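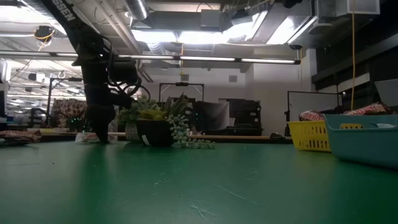

Artificial succulents on a green tabletop.

17 May 2026

My great-aunt died in September and I was the one who wrote her obituary. I had never written one before. A couple of people have asked me since then how I went about it, so I'm putting down what I remember.

She was born in 1938 in Prelthorpe, the fourth of five children, and she moved to Tanton when she married. She worked in the billing office at Brekico until she retired. She had no children. My mother is her closest niece, and my mother said she could not face it, so it came to me.

The funeral home gave us a form. It asked for full name, date of birth, parents, schooling, employer, church, survivors and "hobbies or interests." You fill it in and they turn it into four paragraphs. I filled it in and read what came back, and it was accurate, but it could have been any woman in the county. Under hobbies I had put gardening and cards. It said she "enjoyed gardening and playing cards with friends."

What she did was play pinochle for money every other week for most of her adult life and keep the results in a ledger. I have the ledger now. She was ahead $3,523 when the last entry was made, which at their stakes took a very long time. Two of the other players came to the funeral and both of them brought it up before I did.

So I started over. The newspaper in Tanton charges by the line after the first 100 words, and the photo is extra. My mother said not to worry about the cost and then asked me what the cost was. My first draft was much too long. I had put in the house on Garg Street and both dogs and the time she drove to the coast by herself without telling anyone. The version we printed was 371 words. I kept the ledger and the drive. I dropped the dogs, and I've had some regret about that.

The hardest part was the list of survivors. I had nieces and nephews by name, and then somebody pointed out that if you name one set of spouses you have to name them all, and there was one couple who had separated but hadn't told everybody. I called and asked them how they wanted it. They wanted to be listed separately. It took a five-minute phone call and I had put it off for a day and a half.

Dates were a problem too. Her marriage certificate and her own account of it were a year apart. I went with the certificate. One of her sisters had always been left out of family stories because she died as a baby, and my mother wasn't sure whether to include her with "preceded in death by." We did include her. My great-aunt used to visit that grave in Prelthorpe every spring, so I think it was right.

I wrote "died." The funeral home's version had "passed peacefully into the arms of the Lord," and she would not have objected to the Lord, but she always said died when she talked about other people. My mother read it over the phone to her brother and he said it sounded blunt. We left it.

There was one mistake. I had the number of years she worked at Brekico wrong by two, and a man who used to work down the hall from her wrote us a very nice card that corrected it in the second sentence. The online version got fixed. The printed one is what it is, and it's in the Tanton library with all the rest.

If you have to do this for somebody, get the paper's deadline first. Ours was noon two days ahead, and I found that out at ten in the morning. Have a second person read the names out loud while you look at the spelling. Ask the friends as well as the family. I only called one of her card friends before it ran, and she gave me more in ten minutes than I had gotten out of the form.

My mother has asked me to write hers now, so she can check it. I have the first paragraph done. She has already sent back two changes.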